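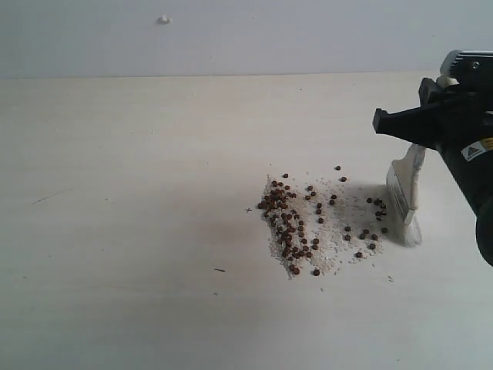 Fig. 6. Brush down at the edge of the spill, bristles flat to the table.

Section 6. Sweeping loose material with a hand brush

I wrote this section after the second time I had to redo a whole January's worth of sweeping runs, so forgive me if I go on a bit. It covers mixed spills on a flat tabletop, meaning small round pellets together with something fine like salt or sand. If you're only sweeping one kind of material you can skip 6.3, but please read the cautions anyway.

You should already have the arm mounted and homed (Section 3) and the Wuvano profile loaded. I'm also assuming you've read the house rules on the wall by the Trullidberg bench. Mercy Kimaro wrote those and they win over anything I say in here.

6.1 Before you power up

1. Wipe the table with a dry cloth. I know, we're just about to make a mess on it. But old grains get under the bristles and you'll be chasing them all afternoon.

2. Check the warning label on the gripper body. If you can't read it, the arm is out of service until it has a new one. That's the rule for every arm we have.

3. Find your stop button and put your hand on it. Now find it again without looking.

4. Clear your own stuff out of the reach area. Coffee, phone, badge on a lanyard – especially the lanyard.

Caution: Never hand the brush to a gripper while the arm is live. Set the drive to hold, place the handle between the jaws, close them from the panel, and only then step back.

6.2 Setting the brush

1. Grip the handle, never the ferrule. The metal or plastic collar on a cheap brush will crush, and then the bristles start coming out in the middle of a run.

2. Tilt the brush so the handle leans back toward the gripper. You want the broad face of the bristles looking at the pile. If the narrow edge is leading, you'll plow a groove through the middle and leave everything else where it was.

3. Lower the arm slowly until the bristles touch and just begin to splay. A little spread is good! If they're folding over, you're too low. Raise it and try again.

4. Save the height as your contact point. Wumbei calls this "surface zero" in the menus and Zameo calls it "touch height." Same thing.

Note: Saved heights belong to one brush. Swap the brush and you need to do step 3 over, even if the new one came out of the same packet.

6.3 Laying out a mixed spill

1. Pour the fine material first, in a thin layer, and drop the pellets on top. They'll roll. Let them.

2. Leave the strays alone. I used to nudge the loose ones back into the pile with a finger, and all that did was make my spills look much neater than any real one. A few pellets off by themselves are part of the job.

3. Keep clear table on the side you're sweeping toward. In Fig. 6 the brush is on the right and the sweep goes left, so it's the left half you want open.

4. Write the spill number in the log before the first stroke. We're at 1443 as I type this, and the gaps in that list are all mine.

6.4 Running the stroke

1. Set the speed limit to 70 in the panel. You can go up to 600 with no brush in the jaws and nobody inside the line, but that's for moving between stations and has no place in sweeping.

2. Start with one short stroke and stop. Look at where the fine grains ended up. They tend to hang back when the pellets go, and you may want a second pass at the same height.

3. Lift the brush straight up before you bring it back. Dragging it home spreads the grains all over again (ask me how I know).

4. Hold the drive before you lean in to look at anything. Every time, even for a quick peek.

Caution: Pellets on the floor are a slip hazard. Stop the run and sweep them up right away. Yes, by hand, with the big broom.

If the panel shows fault 1693, the arm felt more push from the table than it expected. Don't just clear it and carry on. Put the drive on hold, raise the brush, check that the handle hasn't slid in the jaws, and set your contact point again from 6.2. If it comes back on the next stroke, tag the arm out and go find Mercy.

6.5 Putting things away

1. Drive on hold, one hand on the brush, open the jaws from the panel.

2. Tap the bristles out over the bin. Fine grains stay up near the tips and you'll carry them into the next spill.

3. Hang the brush bristles down, wipe the table, sign the log.

For damp or sticky material see Section 7.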